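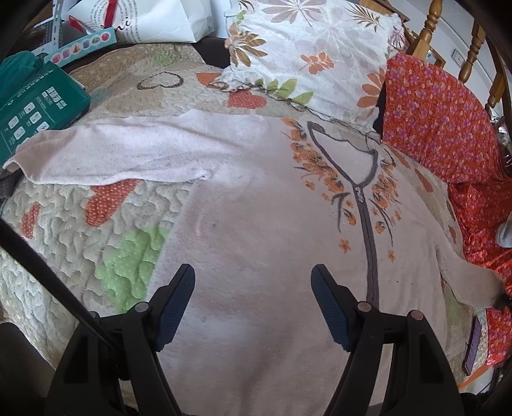
Polaire rose à fermeture grise et fleurs orange imprimées, sur un couvre-lit matelassé à cœurs.

Kandell, un lexique du linge et du vêtement de maison
Fichier LISEZMOI, à lire avant d'ouvrir les tableaux

Bonjour et bienvenue ! Si vous êtes arrivé jusqu'ici, c'est sans doute que vous cherchez comment on appelle, dans telle vallée ou chez telle grand-mère, la couverture du dessus, le torchon qui ne sert qu'aux verres ou le gilet qu'on enfile pour descendre chercher le pain. Kandell rassemble ces mots-là. Le recueil a commencé dans un cahier à spirale, il a continué dans un tableur devenu impossible à trier, et il vit maintenant dans quelques fichiers texte que nous essayons de garder propres.

Le lexique contient 1 701 entrées, tirées de conversations avec 214 personnes, dans 55 communes. Les entretiens ont été menés en français, avec bien sûr des passages entiers en patois quand la mémoire s'échauffait, et nous avons tout gardé.

Contenu du dossier

entrees.csv : le lexique proprement dit, une ligne par mot et par sens.
temoins.csv : les personnes interrogées, sous un code, avec la tranche d'âge et la commune.
citations.csv : les phrases dans lesquelles les mots ont été prononcés.
notes/ : nos remarques en vrac, parfois longues, parfois d'une ligne, à prendre comme elles viennent.

Les fichiers sont en UTF-8, séparés par des points-virgules. Si vos accents se transforment en hiéroglyphes à l'ouverture, choisissez l'encodage à la main au moment de l'import (un double-clic ne suffit pas avec certains tableurs, et on nous écrit souvent à ce sujet).

Les colonnes d'entrees.csv

mot : la forme telle qu'on l'écrirait aujourd'hui. Nous avons hésité pour beaucoup d'entre elles, et la colonne variantes recueille nos remords.
variantes : les autres graphies entendues ou proposées par les témoins eux-mêmes.
prononciation : une notation simplifiée, à la française, que Siiri Hirvonen a mise au point pour que tout le monde puisse la relire à voix haute. Les phonéticiens voudront bien nous pardonner.
sens : une définition courte.
domaine : lit, table, cuisine, toilette, vêtement d'intérieur, couture, lessive.
usage : courant, vieilli, enfantin, moqueur, ou bien vide quand personne n'a su nous le dire.
temoin : le code de la personne, à croiser avec temoins.csv.

Comment les mots ont été recueillis

Nous n'avons pas utilisé de questionnaire, ou plutôt nous en avions un au début et il est resté au fond du sac après la première après-midi. Dès qu'on demandait « comment appelez-vous ceci ? », les gens répondaient avec le mot du dictionnaire, très sagement, comme à l'école. On a donc pris l'habitude d'ouvrir une armoire avec la personne, de déplier, de replier et de laisser venir. C'est beaucoup plus long, mais quel bonheur quand surgit, entre deux draps, un mot que la dame n'avait plus prononcé depuis son mariage !

Chaque entrée a été relue par deux personnes. Niilo Saarinen s'est chargé du lit et de la lessive, Siiri de tout ce qui se porte, et la couture a été partagée selon les humeurs. Quand nous n'étions pas d'accord sur un sens, nous avons fait deux lignes.

Quelques difficultés que vous rencontrerez

Le mot « couverte » désigne selon les maisons une couverture de laine, un dessus-de-lit ou n'importe quoi qui tient chaud. Il occupe donc plusieurs lignes et il ne faut pas les fusionner, s'il vous plaît, même si la tentation est grande.

Les mots du vêtement d'intérieur sont les plus mouvants. Robe de chambre, peignoir, douillette, saut-de-lit : les témoins âgés y mettent des distinctions très nettes (la longueur, la ceinture, l'heure de la journée), alors que les plus jeunes disent volontiers « ma polaire » pour l'ensemble. Nous avons noté l'âge partout où nous le pouvions.

Pour « courtepointe », la définition retenue est celle des témoins, qui s'écarte par endroits de celle des brodeuses. Le fichier notes/piquage.txt raconte la discussion en détail, avec ses rebondissements.

Enfin, les 3 domaines les mieux fournis sont le lit, la cuisine et la lessive. La table est maigre, nous le savons, et nous serions ravis de recevoir du renfort de ce côté.

Ce que le lexique ne permet pas de faire

Il vaut mieux ne pas en tirer de cartes. Les communes ont été choisies au gré des connaissances et des invitations, certaines ont donné une après-midi entière de mots et d'autres à peine une poignée. Une absence dans le tableau veut simplement dire que le mot n'a pas été entendu ce jour-là.

Versions

La version Drarkine, en janvier, a corrigé les doublons du domaine cuisine et ajouté la colonne usage. La précédente, Kinar, reste disponible dans le dossier archives pour celles et ceux qui avaient commencé un travail dessus. La prochaine s'appellera Aaltonen et devrait contenir les noms de points de broderie, si nous venons à bout des fiches manuscrites.

Réutilisation et contributions

Vous pouvez copier, imprimer, découper et lire en classe tout ce qui se trouve ici, à condition de citer Kandell et de laisser les codes des témoins tels quels. Pour proposer un mot, envoyez-nous la phrase entière dans laquelle vous l'avez entendu, la commune et l'âge approximatif de la personne. Les corrections d'orthographe sont bienvenues aussi, surtout dans notes/, où l'on tape vite.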